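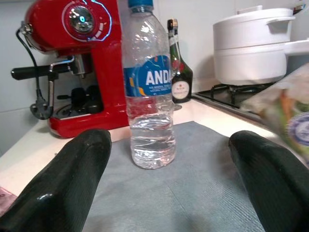
Sep 24, 2020

Emasley print, reel 4. Farzana Zaidi and I finally got it on the bench (she'd been dying to see the ending!) and the shrinkage isn't as bad as the paperwork made out. Seven splices, two of them tape, and the tape ones have gone gooey, so those get redone before anything goes near the scanner.
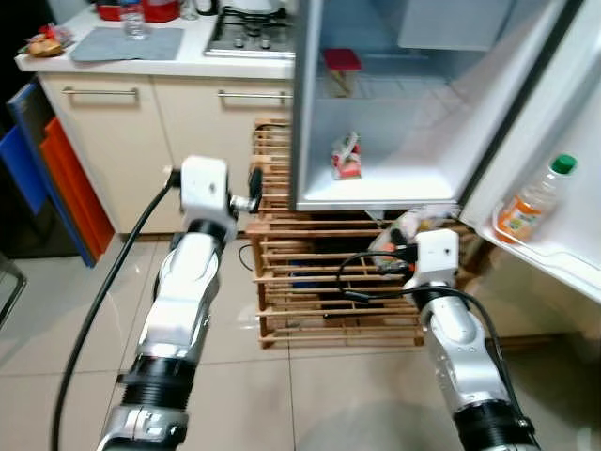 Big shootout at the mill is all there, except for a jump right where the sheriff turns round. I think 13 frames are gone. Ryota Tsuchiya says the Bukhari copy has that bit, softer but complete, so I've written to ask for a loan in November. Sound is lovely, a bit of hiss under the piano.

Still don't know who plays the aunt. She's terrific, steals every minute she's in.

To do: new leader, fresh can, check reel 5 for vinegar smell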